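Clothing > Care & Keeping > Secondhand Questions

Secondhand Clothes by Mail: Frequently Asked Questions

Clotholm has been sending other people's shirts to new people since the shop outgrew its back room in Sekdale. The same questions keep coming in, some of them quite cross, so we wrote down the answers. 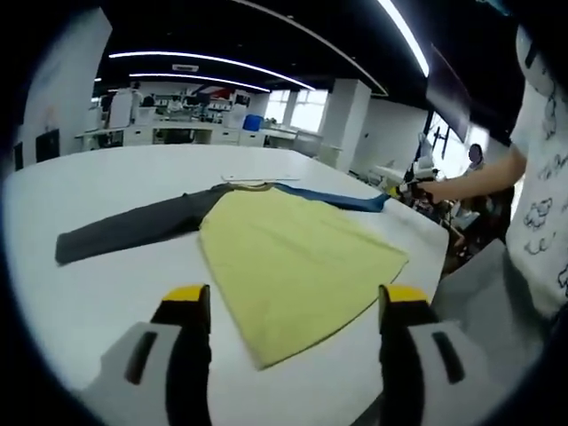 Before You Order

Do you wash everything first?
Yes. Everything goes through a full wash with unscented detergent before it gets listed. Knits and wool get the gentle cycle and a long lie-down on a rack. We can't promise your shirt will smell of nothing at all. We can promise it won't smell of somebody's garage.

How do your sizes work?
With difficulty. A medium from one decade is a small from the next and a tent from the one before. Ignore the letter on the label and go by the measurements in the listing: chest, armpit to armpit, and length from the base of the collar to the hem. Get out a shirt you already like, lay it flat, and measure it the same way. Measuring yourself in front of a mirror gives a different number, usually a flattering one.

What do "good," "fair" and "honest" mean?
"Good" means we looked for problems and got bored. "Fair" means light fading, a little pilling, or a mark you'd have to point out to people. "Honest" means there is a hole, a stain or a missing button, and the listing says where. Honest items are cheap for a reason and can't be returned for that same reason.

How many things do you have?
The online rack holds 3,000 pieces when it's full. It is full in February, when people have finished cleaning out their closets and have not yet started buying. If you like choice, shop then. If you want a winter coat, you should have come in August.

Can you hold something for me?
For 2 days, if you email. After that it goes back on the rack, and we will not feel bad.

Shipping and Returns

What does the parcel come in?
A paper mailer, often one that has already been somewhere. If yours has an old address crossed out in marker, it has not been stolen.

It doesn't fit. Now what?
Send it back within 14 days, unworn, with the tag still on. You pay return postage and we refund the item. "Unworn" allows for trying it on in the bedroom. It does not stretch to a wedding.

The color looks different in person.
It might. Screens disagree with each other, and yellows and greens start most of the arguments. If color matters a great deal, ask us and we'll carry the thing to a window and tell you what we see.

Sending Us Your Clothes

What do you take?
Shirts, sweaters, pants, skirts, jackets and coats, clean and dry. We like the brands people wear out slowly, such as Sultier shirts and the older Rønning sweaters, but a no-name flannel in good shape beats a famous one with no elbows.

What don't you take?
Underwear, swimwear, single socks, and anything from a company picnic with the year printed on it. We own enough of those.

Do you pay?
In store credit, worked out after we've seen the bag. Last year we turned down 1,618 items, mostly for moth holes and deodorant marks. Check the armpits before you mail them. We will.

Can I have my rejects back?
Yes, if you say so on the form and cover the postage. Otherwise they go for rags, a steady job with no dress code.

Related pages
- How to Measure a Shirt Without Help
- Getting Deodorant Marks Out
- Moths: Where They Are Now
- Folding Sweaters So They Stay Folded
- Store Credit Rules

Contact Clotholm | Shipping rates | © Clotholm, Sekdale | Back to top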